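About Us | Tollus Tables

Tollus Tables has made and repaired tables in Tullham since 2000. We started in a rented unit behind the old Hofstetter feed store and moved to our present shop on Trinerbridge Road when we ran out of places to stack lumber. Most of our work is for homes, with some for schools, libraries and diners in the county. 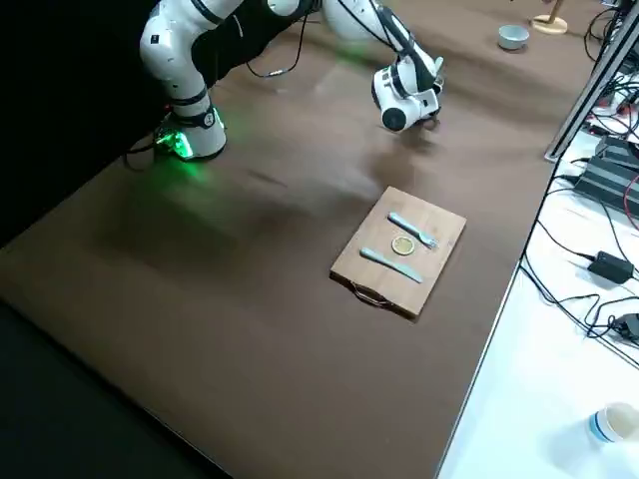 A long brown tabletop with a white robotic arm over it.

We build to order. You tell us the size of the room and how many people usually sit down to eat, and we send back a drawing and a price. A typical dining table takes around 55 hours of shop time. The wait is longer in the fall, so if you want a table for the holidays, please get in touch by June.

Repairs are a little under half of what we do. Loose legs, water rings, burns, split boards and missing leaves are all common jobs. We'll say so if a table isn't worth the cost of fixing — and we don't charge for looking at it.
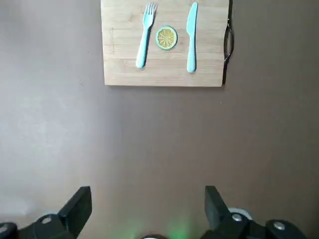 Pickup and delivery are free within 20 miles of the shop. Past that we charge by the mile. Our drivers carry the table in, put the legs on and take the packing away with them. Stairs are fine, but tell us ahead of time if there is a tight turn.

The shop has 4 full-time makers and one person in the office. Visitors are welcome in the front room during the afternoon. Leftover boards are sold there by the piece, cash or card.

Filed under: About, Our Shop

12 shares | 3 comments

© Tollus Tables, Trinerbridge Road, Tullham | Contact | Back to top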